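Totaven Automation Services
@totaven

Totaven Automation Services is publishing a short thread on the care of the two-arm tabletop cell at our Otimby site. The notes follow the current maintenance procedure, revised Jul 11, 2026, and are meant for partner labs that operate the same layout.

1/ The cell consists of two arms bolted to one shared rail, facing a wooden work surface. Both arms carry black grippers. The controller sits under the table and is reached from the rear. Operators are asked to keep the rear access clear at all times.

2/ Scheduled service takes place every 200 operating hours. The hour counter is read from the controller and not from the shift log. In March the two differed by most of a week, and one service was carried out late. The shift log is no longer used for this purpose.

3/ Before any service the arms are moved to their rest pose, the program is stopped, and power is removed at the wall switch. The emergency stop alone is not accepted as isolation. A tag bearing the technician's name stays on the switch until the work is finished.

4/ Rail bolts are checked first. Each bolt has a paint line across the head and the rail. If the line is broken, the bolt is removed, cleaned and refitted to the torque given on the service card. Tightening a moved bolt in place is not permitted, as it hides the fault from the next technician.

5/ Cables are checked next, with the arm moved slowly by hand through its full reach. The technician looks for rubbing at the elbow and at the last joint before the gripper. A loop that pulls tight at any point is too short. A loop that touches the table is too long. Both are corrected before the cell returns to use. 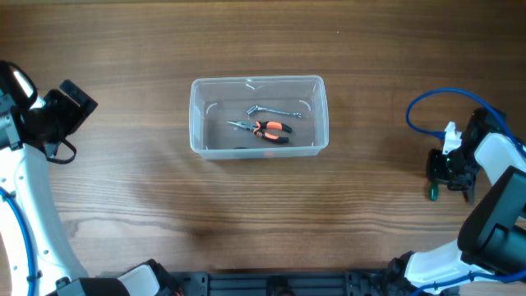 6/ Gripper fingers receive the most wear and are the most common cause of a dropped part. The finger faces are wiped with a dry cloth, then closed on the test block to confirm that they meet evenly. Hand tools are a demanding load for them. Orange and black rubber grips such as those on the needle-nose pliers give the fingers something to hold, while a small chrome wrench offers a narrow, shiny surface and will turn in worn fingers well before the pliers slip. For this reason the wrench is the piece used in our grip check at Otimby.

7/ Finger pads are replaced in pairs. A single new pad set against an old one shifts the center of the grip, and the arm will then miss by a small but constant distance. Pads are supplied by Nikine and are kept in the gray cabinet, second shelf. Please record the batch number on the service card.

8/ Pads are changed at 2000 hours even when they appear sound. Several partner labs have asked whether this interval can be extended. At present it cannot. Wilson Salazar, who is responsible for the cell, is collecting worn pads from all sites and will review the interval when enough have been received.

9/ After pads have been changed, the home position of each gripper is set again. The left arm is done first, then the right, and only one arm is powered during the procedure. The values are written to the controller and copied by hand onto the service card. A photograph of the display is not a substitute for the written entry.

10/ The table surface is wiped with a cloth that is barely damp. Solvent is not to be used on the wood. Containers are emptied before cleaning and put back by the operator, who then confirms that the start position in the program still matches. A container that has moved by the width of a finger is enough to spoil a run.

11/ The cell is returned to use in steps: one slow run with no load, one slow run with the test block, and one run at normal speed with the technician present. Any unusual sound ends the run, and the cell goes back to step 3 of this thread.

12/ A note on spare parts. Colleagues at the MacRitchie workshop hold one complete gripper and one set of cables for this cell. Requests go through the service desk and should state the arm, left or right, as the cable sets are different lengths. Parts that are sent out without a request number cannot be replaced in stock.

13/ Corrections to this thread will be posted as replies below. The full procedure, including the torque table and the blank service card, is available to partner labs from the service desk on request. Questions on finger wear may be addressed to Mr. Salazar directly.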